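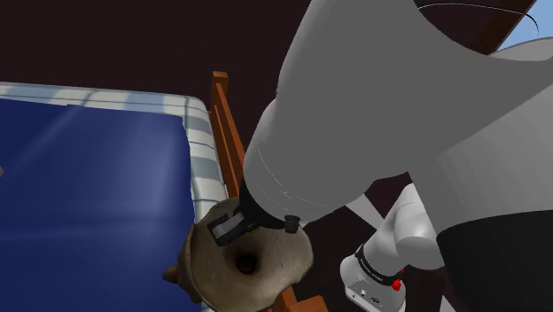
I would like to ask about keeping dahlia roots over the winter, because last year I lost most of them and I do not understand which mistake I made. I garden in Wurkdale, on the side of the valley where the frost comes early, and the soil is heavy and holds the water. I cannot leave the dahlias in the ground, I tried this in my first year and in spring there was only brown soup. So now I lift them. When I lift them they look healthy. They are firm, and after washing they have a beige colour and an irregular shape, in this way not so different from the object near the bottom of the picture under the gripper, but of course dahlias come as several fat pieces which hang from one stem. By March they were flat and wrinkled, and some had grey fur at the neck.

How do you store dahlia tubers so that they neither dry out nor rot?

Asked by Štěpánka Hrubý
Category: Bulbs, tubers and corms
Viewed 294 times
3 answers

More details from Štěpánka Hrubý:

I will write what I did, so it is easier to answer. I cut the stems down after the leaves had turned black. I dug the roots out with a fork and washed them with the hose. I put them upside down in the shed overnight and the next day I packed them in newspaper, in a cardboard box. The box stood in the small room beside the kitchen. The room has no radiator but the hot water pipe goes through it. I did not open the box until spring.

The varieties are mixed. Two of them I would be very sorry to lose again: a dark red one with small pompon flowers, from my aunt, and a tall yellow one that I bought under the name Nivport. The seller does not have it any more. I also have a bag of Dullix, it is a grey powder for dusting bulbs, but the instructions on it have become unreadable from damp and I do not know if it is suitable for dahlias.

It is October now and the first frost is expected at the weekend, so I have not much time to decide.

Answer from Heino Pärn
Marked as helpful

I have grown dahlias for the market stall for many years (Pärn, if somebody knows the stall by the bus station) and I have lost plenty of them also. From your description I think there are two different problems and you had both in the same box.

The wrinkled ones were too warm and too dry. Newspaper takes the water out of the tuber, and with a hot pipe in the room it takes it very quickly. The furry ones were packed when the stem was still wet inside. A dahlia stem is hollow. When you wash with a hose the water runs into it and stays there, and one night upside down is too short.

My way is the following.

I wait some days after the frost has blackened the leaves, if the ground is not frozen. Then I cut the stems to the length of my hand. I put the fork in the soil far from the stem and lift from all sides before I pull. If you pull at the stem, the necks crack, and a tuber with a cracked neck will very often not grow, even if it looks perfect.

I do not wash any more. In your heavy soil perhaps you must, but then do it gently and give them time after it. Stand them upside down on a slatted tray, in a place where there is air but no frost, for up to four days. The skin must feel dry to the hand, but the tuber must still be hard. Cut away everything that is soft or broken, and let the cut places dry too.

For packing I use the old compost from the tomato pots. It should be only a little damp. Take a handful and press it: if water comes between the fingers it is too wet, and if it falls apart like dust it is too dry. Put a layer in a wooden crate, then the tubers so that they do not touch each other, then cover them. Leave the old stem looking out at the top. I tie the label around the stem and not on the crate, after one spring when all my crates had been moved.

The place must be cool and dark and without frost. The room with the pipe is not good. A garage against the house wall is usually better, or a cellar if you have one. On the very cold nights I put an old blanket over the crates.

And please open the box during the winter! I look once in every month. If a tuber is a bit wrinkled I sprinkle some water on the compost beside it. If one is soft I take it out at once, together with the compost that was around it.

About Dullix I cannot say anything because I have not used it. With no readable instructions I would not put it on a plant from your aunt.

Comment from Štěpánka Hrubý: Thank you very much, this explains a lot. I did not know that the stem is hollow. Should I divide the clumps now or in the spring?

Comment from Heino Pärn: In spring, if you have the space. The eyes are then swollen and you can see where to cut. In autumn the clump is softer for the knife, but a beginner will cut off many pieces without an eye, and such a piece never becomes a plant.

Answer from Gunārs Vītola

I just leave mine in the ground with a lot of straw on top, they come back each year. Much less work. But I have sandy soil.

Comment from Rasmus Zariņš: She wrote already that she has heavy soil and that she tried this.

Answer from Rasmus Zariņš

I agree with most of what Heino wrote. I would like to add one thing for the two varieties which are important for you.

Do not keep all of one variety in one crate. If you have three clumps of the red pompon, put them in different crates, and if possible in different places. I had one winter when a mouse found the garage and ate only the crate by the door, and it was the crate with all my white ones. Now I also lay a piece of fine wire mesh over the top.

The other possibility is to take cuttings in early spring. Pot one clump in a warm bright place before the others, and when the shoots are as long as a finger, cut them off with a thin slice of the tuber and put them in gritty compost under a plastic bag. They root easily and flower in the same summer. In this way you can give a Nivport to a friend, and when yours is lost you can ask for it back.

For packing I use dry wood shavings, the sort that is sold for small animals. They are cleaner than compost, but the small tubers become dry in them sooner. For pompon varieties, which often make thin tubers, I think compost is safer.

Comment from Štěpánka Hrubý: I lifted the first ones on Saturday and they are standing upside down in the garage now. One neck broke in spite of all my care. The yellow one is still in the ground, its leaves are only black at the top. Can it wait for the next frost?

Comment from Heino Pärn: Yes, it can wait. Put some soil over the base of the stem.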